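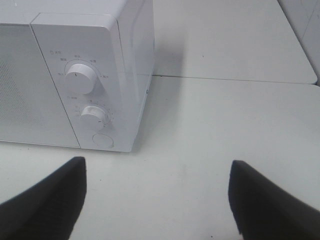
Two-dial microwave, white table.

Call for participants — staff kitchen appliance usability study

Stirno is recruiting adults to take part in a usability study of small kitchen appliances with rotary controls. Sessions are held at our Farness office and concern the reading of dial markings, the setting of power and time, and the use of the door button.

Each participant attends three sessions. Tasks include setting a power level, setting a heating time, and wiping down the appliance and the surrounding tabletop to a written checklist. Labelling on some units is in Chinese; knowledge of the language is not required.

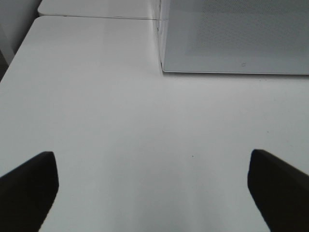
Participants must be 18 or older, able to stand at a counter for the length of a session, and willing to complete a short written questionnaire after each task. Corrective lenses may be worn. Persons employed by an appliance manufacturer or retailer are not eligible.

An honorarium is paid by cheque on completion of the third session — partial attendance is paid pro rata. Nine places are available. Applications close May 9, 2021.

Send your name, daytime telephone number and preferred session times to Kartini Pasaribu, study coordinator. Enquiries about accessibility go to Khang Đàm.

© Stirno | Contact | Privacy | Back to top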